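I stopped buying bottled water in November. A few people asked how it went, so I'm putting it in one thread.

Background: I live in Cedusthorpe, on the old side of town. The tap water is hard. It leaves white rings on everything and it tastes like a swimming pool in the summer. I grew up with it and still didn't like drinking it.

So for years I bought the big jugs at the store. Two or three a week, more when my sister's kids stayed over. I never added it up until I did my budget last fall. It came to around 700 dollars a year. For water.

First thing I tried was a pitcher filter. It took care of the chlorine taste. It did nothing for the hardness, and I had to refill it all day long. If you live alone, it's probably all you need. There are four of us.

Second thing was leaving a jug open in the fridge overnight. Free, and it helped with the smell more than I expected. But you have to remember to do it, and my family doesn't.

Third was a quote for a whole-house system. The salesman sat at my table for two hours. The price was $3,086 installed, plus salt, plus a yearly service visit. I said I'd think about it and he called me every day for a week.

What I did in the end was read the town water report. It comes out once a year and you can ask for a paper copy at the water office. Ours lists hardness, chlorine, lead, and nitrates, with the legal limit next to each one. Everything was under the limit. So my problem was taste, and I didn't need to pay three thousand dollars for taste.

I bought a plain carbon block filter that goes on the cold line under the sink. It cost $65 with the fittings. Putting it in took me one Saturday morning and one extra trip for a washer I'd lost. 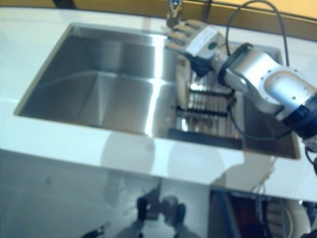

Rosario Carbone wrote back that a town report only covers the water up to the street, and that in an older house you should have your own tap tested for lead before you trust any of it.

Rosario is right and I should have put that first. The report doesn't know what your pipes are made of. I sent in a sample from the kitchen, first draw in the morning, before anyone had run the water. It came back fine. If yours doesn't, look for a filter certified for lead. Plenty of the cheap ones aren't.

Things I'd do differently: shut off the valve and then open the tap to let the pressure out. I skipped the second part and got a wet sleeve.

Also write the date on the cartridge with a marker. Mine is supposed to last six months. I wrote it on the box, and then I recycled the box.

The kettle still gets scale. Carbon doesn't take out hardness. I boil some white vinegar in it every few weeks and rinse it twice.

Coffee is better. Tea is a lot better. The kids haven't noticed anything.

Next up is the shower head, which is half clogged. I'll post when I get to it.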